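Stindside 공동 번역 모임 참가자를 찾습니다
한국어와 독일어 사이에서 편지를 읽고 옮기는 일

안녕하세요. 저는 Stindside에서 편지 번역 모임을 맡고 있는 Anneliese Wendt입니다. 한국어를 배운 지 9년이 되었습니다. 제 문장에 어색한 곳이 있으면 너그럽게 읽어 주십시오. 문법을 고쳐 주시는 메일도 환영합니다.

우리는 10월부터 새로운 참가자와 함께 일하고 싶습니다. 번역할 것은 Frerichs 집안이 보관하던 편지 85통입니다. 한국에서 독일로 간호사 일을 하러 온 여성들이 같은 집에 세 들어 살면서 쓴 편지와, 한국의 가족이 그들에게 보낸 편지가 섞여 있습니다. 대부분은 손으로 쓴 것이고, 한자가 조금 들어 있습니다. 경상도 말로 쓴 편지도 있는데 저는 그것을 거의 이해하지 못합니다. 그래서 도움이 필요합니다.

편지의 내용은 큰 사건보다 생활에 대한 것이 많습니다. 고춧가루를 어디에서 구했는지, 동생의 등록금을 언제 보냈는지, 야간 근무가 끝나고 무엇을 먹었는지 그런 이야기입니다. 한 편지에서는 어머니가 딸에게 장갑의 치수를 세 번이나 다시 묻습니다. 이런 부분을 빼지 않고 그대로 옮기는 것이 우리의 원칙입니다.

어떤 분을 찾는가

한국어가 모국어이거나 그만큼 편하게 읽으시는 분을 찾습니다. 독일어는 신문을 사전과 함께 읽을 수 있으면 충분합니다. 번역 경력은 보지 않습니다. 옛날 맞춤법과 흘려 쓴 글씨를 참을성 있게 읽을 수 있는 분이면 좋겠습니다. 경상도 말이나 전라도 말을 아시는 분은 지원서에 꼭 써 주십시오. 나이 제한은 없고, 만 18세 이상이면 지원하실 수 있습니다.

모집 인원은 5명입니다. 그중 2명은 온라인으로만 참가하셔도 됩니다. 나머지 분들은 한 달에 두 번 Stindside에 직접 오실 수 있어야 합니다.

모임은 어떻게 진행되는가

모임은 저녁 6시 반에 시작해서 9시에 끝납니다. 먼저 편지 한 통을 소리 내어 읽습니다. 그다음에 두 사람씩 짝을 지어 번역하고, 마지막 삼십 분 동안 모두 함께 어려운 표현을 의논합니다. "시원섭섭하다"를 독일어로 어떻게 할 것인가 하는 문제로 한 번은 저녁 시간을 거의 다 썼습니다. 아직도 결론이 없습니다. 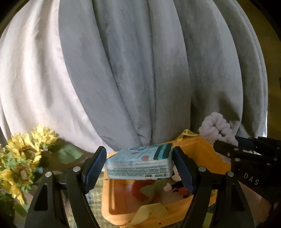
집에서 하실 일은 일주일에 두 시간 정도로 생각하시면 됩니다. 한 사람이 한 달에 편지 두 통을 맡고, 다른 사람의 번역 한 통을 검토합니다. 바쁜 달에는 미리 말씀해 주시면 순서를 바꿀 수 있습니다. 편지 원본은 밖으로 가지고 나갈 수 없고, 참가자에게는 스캔한 파일을 드립니다. 이 파일을 다른 사람에게 보내거나 인터넷에 올리지 않겠다는 동의서에 서명하셔야 합니다. 편지에 나오는 분들 중에 살아 계신 분이 있기 때문에 이 점은 특별히 부탁드립니다.

사례와 비용

이 일은 직업으로 하는 일이 아니고 월급은 없습니다. 대신 작은 사례를 드립니다. 편지 한 통의 번역이 끝날 때마다 25유로이고, 검토는 한 통에 10유로입니다. Bullow에서 오시는 분은 버스 요금을 영수증으로 돌려받으실 수 있습니다. 저녁에 차와 빵이 나옵니다. 음식 알레르기가 있으신 분은 알려 주십시오.

완성된 번역은 Livwood 출판사에서 두 언어가 나란히 있는 책으로 나올 예정입니다. 번역한 사람의 이름은 각 편지 끝에 들어갑니다. 이름을 밝히고 싶지 않은 분은 머리글자만 쓰셔도 괜찮습니다. 참가자는 책을 두 권씩 받습니다.

지원 방법

메일 한 통에 다음의 내용을 써서 보내 주십시오.

이름과 사는 곳
한국어와 독일어를 어디에서 어떻게 쓰고 계시는지
직접 참가와 온라인 참가 중에서 원하시는 것
왜 이 편지를 읽고 싶으신지 (열 줄 이내, 한국어나 독일어 중 편하신 말로)

이력서와 사진은 보내지 마십시오. 메일을 받으면 제가 짧은 편지 한 장을 시험 번역으로 보내 드립니다. 시험이라는 말이 조금 무섭게 들리지만 점수를 주는 것은 아닙니다. 어떤 문장에서 망설이셨는지 옆에 메모해 주시면, 저에게는 그 메모가 번역만큼 중요합니다. 시험 번역은 2주 안에 돌려주시면 됩니다.

그 뒤에 전화나 화상으로 이십 분쯤 이야기를 나눕니다. 한국에 계신 분과는 시차를 생각해서 독일 시간으로 오전에 약속을 잡겠습니다.

지원은 9월 말까지 받습니다. 결과는 뽑히지 않은 분께도 모두 알려 드립니다. 자리가 없을 때에는, 원하시는 분의 연락처를 다음 모집까지 보관합니다.

혹시 번역에는 관심이 없지만 그 시절의 편지를 집에 가지고 계신 분도 연락해 주시면 고맙겠습니다. 한 통이라도 괜찮습니다. 원본을 보내지 마시고 먼저 메일로 이야기해 주십시오.

Anneliese Wendt
Stindside 편지 번역 모임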